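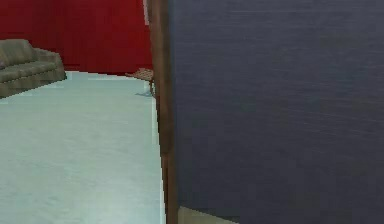

Unit 4: Indoor Navigation in Simulation
Instructor: Güven Yüksel
Handout updated Jul 6, 2021

Work in this unit is done in the Narulon simulator. You will write a controller that drives the agent from a start point to a goal point in another room, using only the forward camera and wheel odometry. The map is not given to the controller.

Before you start
Load the Arkport apartment set and check that it opens with the default lighting. If you still have the May version of the set, delete it first. The old door meshes have the wrong collision size and your results won't match the grader's.

Doorways
Most failed runs in the last unit ended at a door. When the agent is close to a flat surface, a large part of the camera view has almost no texture, and feature matching drops off. The matcher then relies on whatever is left: edges of the door frame, furniture in the next room, the line where wall meets floor. Log the number of matches at every step and plot it against distance to the door.

Turning in place is allowed. Backing up is allowed too — but odometry error grows each time, so keep it short.

What to hand in
Work in teams of 2. Submit your controller code, the log files, and a written report of no more than 2 pages. The controller must reach the goal in 80 percent of the graded runs to pass. Name the folder with both last names and upload it to the Wurkton course page.

Reading for next time: the notes on loop closure, first half only.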